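Gokamex Fitted Table Cover, Sage Green

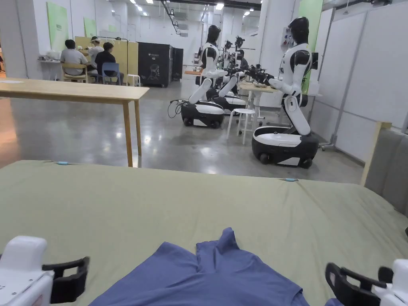
Cover in sage green with two light-blue clips at the far edge. T-shirt not included.

The Gokamex table cover turns a plain worktable into a soft surface for folding, sorting and light pressing. It is sold by Nurkia in one fabric weight and two lengths, and it comes with its own clips.

We started stocking it in February after customers asked for something heavier than a tablecloth. A thin cloth tends to travel with the laundry when you pull a sleeve straight. This one is a dense cotton blend with a slight nap, so a T-shirt stays where you put it while you square up the shoulders and bring in the sides.

Sage green is the standard color. White shirts and dark shirts both show up well against it, and so does lint, which makes it easier to see when the cover needs brushing. A gray version is available on request — please allow extra time for delivery.

Fitting the cover

Lay the cover over the table with the hemmed side facing the floor. Line up the front edge first and let any extra fabric fall at the back. Smooth from the middle outward, then push the clips over the far edge, one toward each end. The clips open to 41 mm and fit most wood and laminate tops. On thicker tops, use the Matić wide clip, sold separately in sets of four.

If the cover creases in shipping, hang it overnight before fitting. Most fold lines drop out without ironing.

Care

Machine wash cold with similar colors. Take off the clips before washing. Tumble dry low or line dry. The fabric can be ironed on a medium setting, but do not leave a hot iron standing on it. For steam work, put the Stultevus felt pad underneath to protect the tabletop.

Expect slight shrinkage in the first wash. The listed sizes allow for this.

Specifications

Material: cotton blend, hemmed on all sides
Color: sage green (gray on request)
Lengths: standard and long
Length of long version: 189 cm
Clip opening: 41 mm
Clips included: 2, light blue
Wash: cold, low tumble

Ordering

Covers ship folded in a flat carton. Orders of 16 or more are packed together and sent by freight — contact us for a delivery quote before ordering. Unused covers can be returned in the original packaging. Washed covers cannot be returned unless there is a fault in the fabric or stitching.

Page updated April 2, 2019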